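Gehweg-Rover in der Werkstatt, Teil 2: erst Simulator, dann Bordstein

Fahrgestell steht, Motoren drehen, Kabelsalat halbwegs gebändigt. Jetzt der Teil, den ich beim ersten Rover übersprungen habe und der mich ein Vorderrad gekostet hat: die Software läuft zuerst virtuell. Mechanik siehe Teil 1, das wiederhole ich nicht.

Was ihr braucht

Rechner mit ordentlicher Grafikkarte (bei uns der alte aus der Gemeinschaftswerkstatt, geht gerade so)
Bordrechner vom Rover, bei mir ein Kumar
Motortreiber Hirano, schon verkabelt, Strom noch AUS
Breltero als Simulator
Netzwerkkabel, WLAN könnt ihr hier vergessen
Abend Zeit, eher zwei

Schritt eins: Rover aufbocken

Räder müssen frei drehen. Zwei Holzklötze unters Chassis, fertig. Auch wenn der Motorstrom aus ist – irgendwer schaltet ihn immer ein. Not-Aus in Griffweite legen und einmal drücken, nicht nur anschauen.

Schritt zwei: Verbindung

Bordrechner und Simulationsrechner direkt per Kabel, feste Adressen auf beiden Seiten. Dann Breltero starten, leere Ebene laden, Fahrbefehl schicken. Fährt der virtuelle Rover los: gut. Fährt er rückwärts: Vorzeichen in der Motorkonfig drehen, nicht die Kabel tauschen. Dreht er sich im Kreis, ist nur eine Seite verkehrt.

Maße kontrollieren! Spurweite und Radradius in der Modelldatei stehen in Metern. Ich hatte Millimeter drin, der Rover war größer als ein Haus.

Schritt drei: Straßenszene laden

Leere Ebene ist langweilig und sagt wenig. Also Stadtkarte rein und einen Platz an einer Ecke suchen. Ich nehme die mit den Sechseckplatten, da ist alles beisammen: Ampelmast am Rand, Zebrastreifen, niedriger geschwungener Bordstein. Fußgänger einschalten, für den Anfang einen einzigen. Mehr macht nur Durcheinander, man weiß dann nicht mehr, auf wen der Rover reagiert.

Schatten anlassen. Der Mann wirft einen weichen auf die Platten, und genau an sowas verschluckt sich eine zu einfache Hinderniserkennung gern.

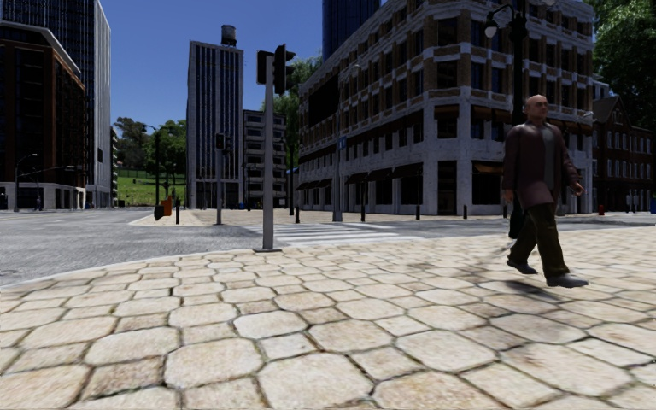
Einwand aus den Kommentaren zu Teil 1: Simulation sei schön und gut, aber auf echtem Pflaster rüttle es so, dass die ganzen Werte nichts mehr taugten, man solle lieber gleich mit langer Leine auf den Hof.

Teils richtig. Rütteln könnt ihr in Breltero nachstellen, unter Sensorrauschen, Regler langsam hoch. Den Hof gibt es trotzdem, kommt in Schritt sechs. Aber wer mit ungetestetem Bremsbefehl rausgeht, baut danach das Vorderrad neu. Siehe oben.

Schritt vier: Bremsen testen

Startpunkt auf den Platten, Ziel auf der anderen Seite vom Fußgänger, losfahren lassen. Der Rover soll langsamer werden, halten, warten, weiterfahren. Ich mache 17 Durchläufe pro Einstellung und lasse den Fußgänger jedes Mal woanders starten. Ein einziger Kontakt heißt: Einstellung weg, von vorn.

Meine Werte zum Einstieg:

Sicherheitsabstand 2 Meter
Tempo 4 km/h
Wartezeit nach Halt 8 Sekunden

Wartezeit kommt einem ewig vor. Lassen. Bei kürzeren Zeiten ist meiner ständig wieder angeruckt, sobald jemand kurz aus dem Messbereich war.

Schritt fünf: Bordstein und Mast

Zwei Fehler, die bei mir dauernd kamen. Erstens: Bordsteinkante wird nicht als Kante erkannt, Rover fährt drüber. Tiefensensor im Modell etwas nach unten neigen und am echten Rover den Halter genauso verstellen, sonst passt nachher nichts zusamen. Zweitens: dünne Masten fallen durchs Raster. Zellgröße der Karte kleiner machen, bis der Mast stabil drinsteht. Kostet Rechenzeit, der Kumar wird dabei ordentlich warm. Lüfter drauf.

Einstellungen jetzt speichern und zwar unter neuem Namen. Bei mir heißt der Stand plalthorpe, wie der Rover.

Schritt sechs: raus damit

Rover ist noch aufgebockt. Motorstrom an, dieselbe Szene nochmal abspielen und zuschauen ob die echten Räder machen, was die virtuellen machen. Stehen sie, wenn der virtuelle Rover steht? Dann Klötze weg, Hof, Leine dran, halbes Tempo. Als Hindernis nehmt ihr einen Karton auf einem Besenstiel, keine Mitbewohner.

Akku vorher voll laden, der Hirano schaltet bei mir bei Unterspannung ohne Warnung ab und dann sucht man den Feler stundenlang im Code. Konfigdateien lade ich hoch, sobald ich dazu komme. Teil 3 wird die Ampelerkennung, vermutlich im März.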